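並木区間 道路・路上駐車 安全点検票(コメント付き)

路線名:グルスティツベルク並木通り(Grustitberg)
点検区間:始点 ボノ側入口 ～ 終点 アルケッティ倉庫前
区間延長:1,693 m
点検日:2020年12月4日
点検者:キース・シーハン(Keith Sheehan)
点検方法:車内からの目視、停車後の徒歩確認
前回点検:5月
判定の記号:○ 異常なし/△ 経過観察/× 要対応/－ 該当なし

記入上の注意
判定欄は必ずどれか一つに記入する。△と×にはコメントを付ける。場所は始点からの距離で書き、左右は終点に向かって立ったときの左右とする。徒歩確認の際は反射ベストを着用し、車道側に背を向けて作業しない。距離の測定には車載の距離計を使い、端数は切り捨ててよい。

1 舗装

1-1 ひび割れ 判定 △
始点から40 mの右車輪の通る位置に縦方向のひびが一本ある。前回の票にも同じ記載があり、長さは変わっていない。段差にはなっていない。次回も測ること。

1-2 くぼみ、段差 判定 ○
タイヤを取られるような箇所はなかった。前回×だった倉庫前のくぼみは補修済み。補修材の縁に浮きはない。

1-3 路面の排水 判定 △
1,429 m地点の集水ますに落ち葉が詰まっている。ふたの上は手で除去したが、中までは届かなかった。清掃班に連絡済み。

1-4 路肩の舗装との境目 判定 ○
赤みのある舗装の部分と車道アスファルトの境目に、目立つ隙間や欠けはない。自転車で通っても問題ない程度。

2 樹木

2-1 枯れ枝、折れ枝 判定 △
左側の列に、車道の上へ伸びた細い枯れ枝が二か所。すぐに落ちる状態には見えないが、風の強い日の前に落としておきたい。高所作業になるため当方では手を付けていない。

2-2 建築限界(車道上の枝の高さ) 判定 ○
ニアジ社の配送トラックが通れる高さは確保されている。測定棒で三か所確認。

2-3 根による舗装の持ち上がり 判定 ○
歩いて確認した範囲では見当たらない。

2-4 幹の傷、きのこ類 判定 ○
車両の接触によると思われる古い樹皮の傷が一本にある。前回の票に記載済みのもので、広がっていない。 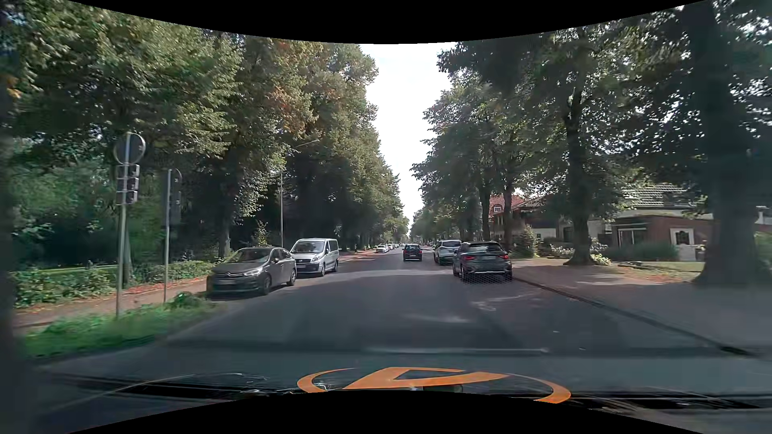 3 路上駐車と見通し

3-1 左側の駐車車両の列 判定 △
濃いグレーのシトロエンのセダン、そのすぐ後ろに銀色のバン、さらに先に白い小型車が止まっている。その奥にも車が小さく続いて見える。先頭のセダンはやや斜めを向いている。車体の向きがそろっていないと、通過する側は横の間隔を読みにくい。運転者に声をかけられる場合は、縁に沿って止め直すよう依頼する。

3-2 駐車車両のライト 判定 △
セダンの前照灯が明るい。ライトのついた車は動き出すことがあるものとして扱い、通過時は速度を落として間隔をとる。夕方の巡回でも同じとする。

3-3 こちらに前を向けて止まっている車 判定 △
セダンとバンはどちらも前面がこちらを向いている。発進するときに対向してくる形になるので、巡回車の運転者は前輪の向きも見ておくこと。

3-4 バンの陰からの飛び出し 判定 △
バンは車高があり、後ろ側に人がいても手前からは見えにくい。並木の間から出てくる歩行者も考えられる。徒歩点検のときは、バンの前後で横断しない。

3-5 ドアの開放 判定 －
徒歩確認の時点で開閉している車はなかった。すれ違うときはドア一枚分の余裕を見る。

4 走行車線

4-1 前方車両との間隔 判定 ○
右寄りに濃いグレーのSUVがいて、赤い尾灯がついている。その先に白いSUV、中央寄りには濃色の小型車の後ろ姿がある。尾灯がついているだけでは制動中かどうか判断できないことがあるので、減速の用意をして近づく。巡回車は二台分以上の間隔を保った。

4-2 重なって見える車 判定 △
グレーのSUVの向こうの白いSUVは、車体の一部が隠れている。直線が長いと、重なった車同士の距離を実際より短く、または長く見誤りやすい。先の一台だけを見て追い越しを決めないこと。新しく入った運転者には乗務前にこの項を読ませる。

4-3 遠方の見通し 判定 ○
道はまっすぐで、奥まで見通せる。ただし並木の間から見える空が白く明るく、両側の木の暗さとの差が大きい。濃い色の車は木の側に入ると見つけにくい。日中も前照灯を点灯して走る。

4-4 フロントガラスの汚れ、映り込み 判定 ○
出発前に内側と外側を拭いた。布は乾いたものと湿ったものを一枚ずつ積んでおく。

5 標識と支柱

5-1 左側の丸形標識 判定 ○
草地に立つ灰色の金属柱に丸形の標識が一枚、その下に補助板が縦に三枚付いている。こちら側からは裏面になるため、表示内容の確認は復路で行った。復路での判読に支障なし。

5-2 支柱の傾き、根元 判定 ○
水平器を当てて確認。根元のさびは表面だけで、押しても動かない。

5-3 補助板の取付金具 判定 △
一番下の板の金具に指で回る程度の緩みがあった。その場で締めた。次回、同じ箇所を再確認する。

5-4 草による遮り 判定 ○
支柱の足元は緑の草と低い雑草で、板の高さには届かない。春の刈り取りまでこのままでよい。刈り取りの際は、支柱のまわりを機械でなく手で刈る。前に刃が当たった跡がある。

6 巡回車の装備

6-1 三角表示板 判定 ○
6-2 反射ベスト(人数分) 判定 ○
6-3 懐中電灯 判定 △
一本が暗い。帰着後に電池を替えた。予備電池の残りが少ないので補充を頼む。
6-4 救急箱 判定 ○
6-5 消火器 判定 ○
6-6 測定棒、水平器 判定 ○

7 対応依頼

×の項目はなし。△のうち、当方以外の作業が必要なものは次のとおり。

集水ますの内部清掃(1-3) 清掃班へ連絡済み、日程の返事待ち
枯れ枝の除去(2-1) 樹木担当へ依頼、費用の見込み 2,000 クローネ以内
駐車位置の注意(3-1) ボノ側入口の掲示板に注意書きを掲示予定

ひび割れ(1-1)は測定を続け、段差が出た時点で×に改める。補助板の金具(5-3)は工具を持って行くこと。サイズは13番のスパナで合う。

点検者コメント
駐車の列は前回より長い。アルケッティ倉庫の搬入時間と重なると、左側に寄れる場所が少なくなる。次回は搬入のない時間帯にも一度通って、台数ではなく車の止め方を見ておきたい。徒歩確認の開始場所は、駐車の列を避けて倉庫側に移す。

確認欄
点検者署名:K. Sheehan
票の保管場所:事務所 道路ファイル、並木通りの見出しの後ろ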